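How I finally learned to run a car boot stall (after a fashion)

Posted by Malsha Samarakoon, 2022-06-02

My mother kept everything. I say this with love, and with a back that still twinges when I bend down to put my shoes on, because I was the one who emptied her loft. She had moved into a ground floor flat near my brother, very happily, and told me on the telephone that I could do as I liked with the rest. The rest! It was jam jars and curtain hooks, a fondue set with all its forks, three sewing machines (only one of which had ever been used, as far as I knew) and every single magazine she had ever bought about caravans, although we never had a caravan.

I gave a good deal of it away to neighbours and took two carloads to the hospice shop, and then a friend from choir said, why not do the car boot at Chisholm? I had been to plenty as a buyer. I'm the sort who goes for a lampshade and comes home with a bread bin. But I had never stood on the other side of the table, and I thought, how hard can it be.

Well. My first one was last September and I made every mistake there is. I arrived at what I considered a very early hour and found the queue of cars already went back past the garden centre. When I did get in and opened the boot, there were people at my elbow before I had the table legs out. A man in a waxed jacket had his arm in a box on my back seat up to the shoulder. I was so flustered that I sold him a brass carriage clock, the first thing he held up, for 3 pounds, and I have thought about that clock most weeks since.

So, things I do differently now. I leave the car doors shut and locked until the table is up and the cloth is on it, and if anyone asks to look I say "two minutes, my love" in my mother's voice, which works on nearly everybody. I price things at home the night before, with little round stickers, sitting in front of the telly with a cup of tea. You would think people would rather haggle from nothing, but I found the opposite. A shy buyer won't ask. They pick the thing up, turn it over looking for a price, and put it down again, and off they go to the next stall. With a sticker on they'll at least say "would you take one for it?" and then you are having a chat, and half the time they buy the thing next to it as well.

I take a float of change in an old tobacco tin, mostly pound coins and fifties. I take more bags than I think I need. I take a flask, and a second flask, and a flapjack I don't intend to share. And I wear my late father's enormous anorak whatever the forecast says, as that field catches the wind from every side and I have been cold there on days when people were sunbathing at home.

What sells? I'm still not sure I could tell you. Glass does well if it's clean, and I mean properly clean, soaked overnight and dried with a linen cloth. Old kitchen things with wooden handles go in the first hour. Jigsaws fly off the table as long as you write "all there" on the lid, so I spent most of the winter doing jigsaws to make certain, including one of a harbour with a great deal of sky which nearly finished me. Books hardly move at all, apart from cookery and anything on trains. The caravan magazines I had quite given up on, and then a very sweet couple took the whole box for their holiday and sent me a postcard from Ellari with a caravan drawn on it in biro.

The three sewing machines went in one morning, to one woman, who teaches evening classes at Movden and had been looking for spares. I told her all about Mum making our school skirts on the blue one, with the hems let down year after year until there was a ladder of old stitch lines round our knees. She didn't try to knock me down on price after that, and I ended up throwing in the button tin. Then I had to ring Mum and confess about the button tin. She was quiet for a moment and then said there was another one.

The other thing I would say is, sort your boxes. Have one kind of thing in each and set them down where people can get at them without kneeling. I used to tip everything in together and hope, and folk would rummage right to the bottom and leave it all over the grass.

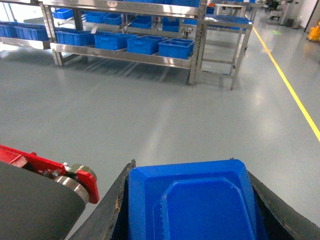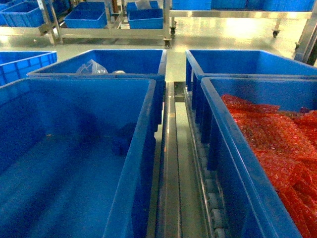

Blue plastic bins 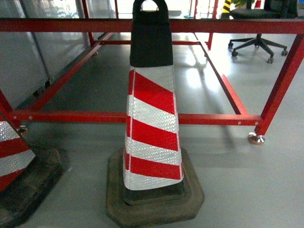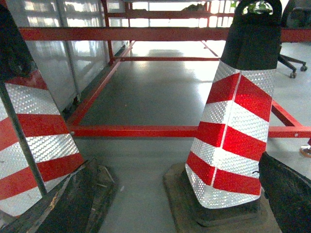
Red and white striped cones

I also have a notebook now. It began as a list of what I'd taken and what I'd got for it, and I'm a little embarrassed to say how much I enjoy filling it in. Since that first sale I have made 223 pounds after paying for my pitches, and before you say it, no, I have not counted petrol or flapjacks. Mum says it should go towards a new carpet for the flat. My brother thinks it should go towards a nice lunch out at Nondel, with him invited. I'm rather on my brother's side, but I haven't told her so yet.

There are still 14 boxes in my garage, and I went through one last night meaning to be strict with myself. It was Christmas decorations, the old paper sort that open out like a concertina, and a robin with one foot that used to go on the front of the tree. I put stickers on everything and then I took the sticker off the robin. He is on the kitchen windowsill as I write this, looking very odd beside the tomato plants.

If any of you are going to Chisholm this summer, do come and find me. I have a yellow tablecloth and the big anorak. And if anybody happens to have bought a small brass carriage clock from a man in a waxed jacket, please write to me, I would give you a good deal more than 3 pounds for it.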